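Lightfoot Community Fund
Progress report, second quarter of the grant
Project: Wernunley Robotics Club, after-school manipulation class
Prepared by: Jade Heywood, club lead

Status: on schedule for the student showcase, behind on the written lesson materials, under budget on parts.

1. Enrollment and attendance

The club has 61 students on the roll. They are split into an upper and a lower section, and both meet in the same lab after school. Attendance was steady through October and dropped when the marching band season ran long. Most of the students who left for band have come back. We did not refill their places in the meantime.

Leanne Fothergill teaches the lower section. Derek Yeoman teaches the upper section and keeps the arms running. I handle the schedule, the budget and this report.

2. What the students are working on

Last quarter the students learned to move the arms by hand and by script, and to save and replay a path. This quarter the work changed to handling household objects. The task for the upper section is table setting and clearing. We chose bowls to start with. They are cheap and light, and a round rim is harder to grasp than the foam blocks the students used before.

Students run an arm by teleoperation, record the run, and review the recording as a group before anything is used for training. The review takes longer than the run itself. Derek has made it a rule that the student who drove the arm does not grade the run, and the grading has become a good deal more consistent.

So far the upper section has recorded 877 runs and kept 722 of them. The rejected ones were mostly stopped early by the operator or had a problem with the wrist camera feed. A small number were good runs saved under the wrong task name, and two students are going back through those to see which can be recovered.

The lower section has not started recording. They are practicing approach angles and slow closing, and they keep a paper log of each attempt. Leanne plans to move them to recording after the break.

3. Problems

The main technical problem is nested bowls. When bowls are stacked, students have trouble picking up only the one they want. The team has tried coming in from the side, coming in from above, and putting one finger inside the rim. No method has been settled on. Derek would like the students to work this out themselves and I agree, but it does mean the stacking task will not be finished by the date in our original plan.

Wrist camera footage is blurred when the arm moves fast. Students have been told to slow down near the object. Some do.

We lost four sessions to a network fault in the building. The district fixed it, and we have moved the recording software so that it saves locally first.

The lesson guide is late. Drafts exist for the first three units. Pauline Goodall has agreed to edit them once the fourth is in, and I have cleared Friday afternoons to write it.

4. Budget

We have spent up to $800 less than planned on replacement parts. The fingertips have lasted better than expected. I would like to move the difference to the Skitero competition entry fee and the van rental, and I will send the budget change form separately. No other line has changed. The Porer software licenses were renewed at the school rate.

5. Next quarter

Finish the stacking task and write down the method.
Start recording with the lower section.
Complete the lesson guide and send it to Pauline.
Hold an open evening for families before the Skitero regional.
Train a first policy on the bowl runs and test it with the upper section.

6. Pictures from the bowl work 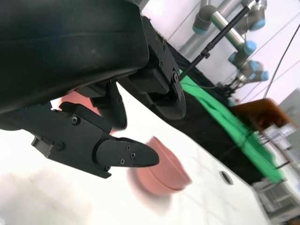
Wrist camera views, upper section.

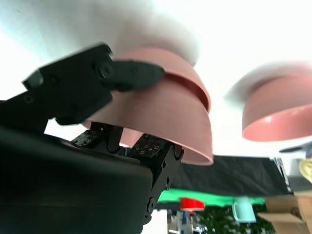 7. Comments received on the draft

Clive Nuttall asked that the report be clearer about what the fund should expect from the trained policy. His view is that a first policy that fails most of the time would still be worth reporting, as long as the students write up how they tested it. He would like the test plan agreed before any training starts, with the number of trials fixed in advance. He also asked whether the rejected runs are being kept. They are, in a separate folder, and Derek will add a column to the run sheet giving the reason for each rejection.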